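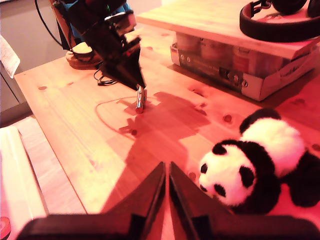 Hornetti Pultar 4 review: a small DJ controller with one very good mixer section

Posted July 22, 2021
Reviewed by Tien-fu Peng

The Pultar 4 is a four-channel controller for people who play from a laptop and don't want to carry a full-size unit. It replaces the Pultar 2, which had the same jog wheels and half the channels. I used it for 11 sets, most of them between two and three hours long, plus a fair amount of practice at home. All of it was house and techno at 120 to 135 BPM, apart from one wedding.

Mixer

The channel faders are short but have an even curve, and the curve can be changed in the settings menu. I left it on the middle option. The crossfader is loose enough for cutting, though Hiu-tung Hung, who scratches far better than I do, found the cut-in distance too long and could not get it below 3 mm.

The three-band EQ kills fully on all bands. On the Pultar 2 the low band left some kick drum behind at the minimum setting, which made bass swaps messy. The new one is clean. Filter knobs have a center detent you can find without looking. Gain knobs do not, and they sit too close to the high EQ. I hit the wrong one twice in the first set and have not fully stopped doing it.

Jog wheels

Same parts as before, as far as I can tell. Tension is fixed. Touch response is fine at the center and weaker near the rim. Nudging works well with the inner half of the wheel. For beatmatching by ear, the pitch fader matters more, and at this length it is hard to make changes smaller than 0.05 percent in the widest range. Set the range to plus or minus 8 and the problem mostly goes away.

Pads

There are 16 pads, eight per side, with hot cues, loops, roll and sampler modes. They are firm and a little loud. If you record a set with a room mic, you will hear them. Mode switching takes one press, except sampler, which needs shift. Color coding follows whatever the software sends.

Sound output

Master out is balanced on TRS jacks. There is no XLR, so bring adapters. The booth output has its own level knob, which the old model lacked. I heard no hiss at normal levels on a club system. The headphone output is clear but runs out of volume in front of a loud monitor. Cheuk-hei Kwok tried it with 250-ohm headphones and had to turn the booth down to cue.

Software

It ships with a license for Reva, which maps everything correctly, including the fourth channel. Latency at a 128-sample buffer was stable on my laptop. At 64 I got dropouts when stems were active on two decks. Mapping for other programs is available from Hornetti, and the August firmware is supposed to add MIDI clock out - I will update this review when I have tried it.

Build and power

The case is plastic with a metal faceplate. The USB port is on the back left, tight, and not recessed. Bus power works, but the pad lights dim and the headphone output drops further. Use the power supply.

Ratings

Mixer: 95 out of 100
Jog wheels: 70
Pads: 80
Sound: 85
Software: 80

I have kept mine for small rooms and sold the Pultar 2 to Mei-kuen Shih.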